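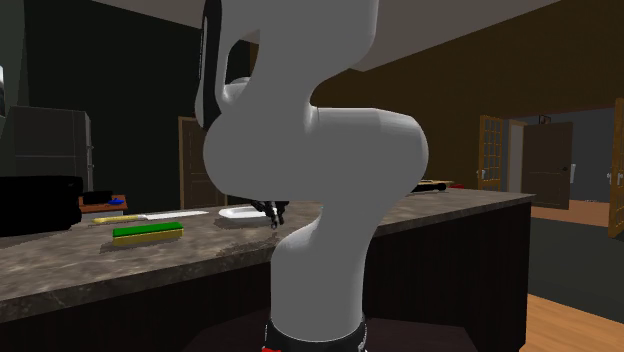 Tunora: progress report on the Kalow apple survey
18 Jul 2021

We have had a wonderful spring and early summer, and it is a pleasure to write this one up. When you agreed to support Tunora, the idea was simple enough: find the old apple trees still standing in gardens, hedges and field corners in and above Kalow, write down what people know about them, and take cuttings from the ones most at risk. The finding part has gone far better than we dared put in the application.

The trees

We now have more than 700 trees on the list. We had hoped for a good showing from the big gardens along the river, and we got it, but the real surprise was the old railway side. Whole runs of seedling apples have come up there over the years, presumably from cores thrown out of carriage windows, and several of them crop well. One has a yellow fruit with a pinkish blush that stores until spring, according to the family who have been picking it for as long as they can remember. They call it the Platform Apple. It may well be a chance seedling with no other name in the world, and we would love it to go into the books as that!

Blossom was late this year. The cold nights held everything back, and then it all came out at once, so the blossom walks were a bit of a scramble. Fruit set looks patchy on the low ground, where the frost sat, and very good on the slopes. We have noted this tree by tree, as it will tell us something about which sorts are worth planting again in the bottom gardens.

Grafting

The winter cuttings were the part we were most nervous about. We took wood from seven trees that seemed unlikely to last another winter, and grafted it on to young rootstocks at the allotment site. Two of the seven have failed completely. The rest are growing away strongly, with shoots already long enough to need tying in. Both failures came from very thin, mossy wood, and we will try those trees again with summer budding in August, which suits poor material better.

Watering has been the main job since the dry weather set in. The allotment neighbours have been brilliant about it and the young trees have hardly been allowed to droop.

Writing it all down
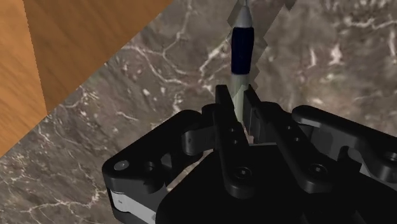

Every tree in the survey has a paper card, filled in on the spot and typed up later. We did try typing straight into a phone at the start, but people talk differently when you are tapping at a screen, and the stories got shorter. With a card on a knee and a pen going, they carry on. A good deal of thought (perhaps too much!) has gone into which pen. The favourite is a slim one, pale whitish-green in the barrel, with a dark navy band for the fingers and a silver cone at the tip. It sits nicely in older hands too, and that matters, as many tree owners prefer to write their own memories on the back of the card. Some of these run over on to extra sheets. There are cider recipes, a long quarrel over a boundary, and a very touching account of a tree planted for a christening.

The typing is behind. The river gardens are finished, the railway side is half done, and the hill cards are still in their box. We plan to catch up before the picking season, when everyone will be outdoors again.

Money

We have spent £700 so far. Most of it went on rootstocks, stakes and ties. The tree labels came from Dratex and are holding up well in the sun, though the hole at the top is on the small side and we have had to widen it to take our wire. Printing the cards cost less than planned, and with your agreement we would like to put the difference towards netting against rabbits.

What has not gone to plan

The school visits had to be put off. We would rather do them properly in autumn with fruit to taste than squeeze in a talk now. We also underestimated how many people would ask us to prune their trees. We have said no so far, but there is clearly an appetite for a pruning day, and we may come back to you about that.

Next steps

August is for summer budding and for the early apples, which need tasting and recording quickly before they go woolly. After that comes the main picking, the naming table in the church hall, and a first draft of the Kalow apple list. You would be very welcome at the naming table. Come hungry.

Comments

hillside_plot
So pleased the railway apples are getting some attention. My gran made jelly from them every year and it set like a rock.

Pip
Is it too late to add a tree? Ours is behind the old forge, leaning badly, small red fruit, very sharp.

Tunora
Not too late at all, Pip. Leave a note in the box at the allotment gate and we will come and see it.

mossybark
Put me down for the pruning day if it happens.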